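How to Pack Breakfast for a Weekend at the Cabin

Every June we go to a cabin near Lillidham, and for many years I packed too much food. Now I use a simple method, and it works also for families who have never done this before.

Start with the mornings. Write down how many breakfasts you will eat there, and who eats at each one. The first day usually does not count, as you arrive after lunch. Write the names too, not only the number. Children and adults do not eat the same amount.

Next, choose food that needs no cooking for at least one morning. The stove in an old cabin can be slow, and on the last day you want to leave with clean pans. Bread, crackers and small boxes of cereal are good for this. Milk can be bought in the village — our shop, Kiiskinen, opens at 9 on Saturdays and at 10 on Sundays.

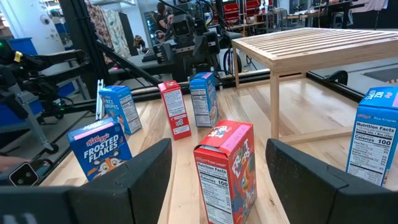
Oskari Valtonen

Single-serving cereal, like Froot Loops in the small box, costs more per bowl than a family box. I still buy it for short trips. An open bag becomes soft quickly near a lake, and a closed small box can travel home again.

Pack each morning in its own paper bag and write the day on it. Put the last morning at the bottom of the crate and the first one on top. Bowls and spoons go in a separate bag, so you can find them without opening everything.

Keep the cold food in a cooler with two frozen water bottles. When they melt, you can drink the water. My neighbor Lauri Kinnunen uses loose ice, but then his cheese swims.

When you come home, look at what is left and correct your list the same evening. Keep the list inside the crate until the next trip.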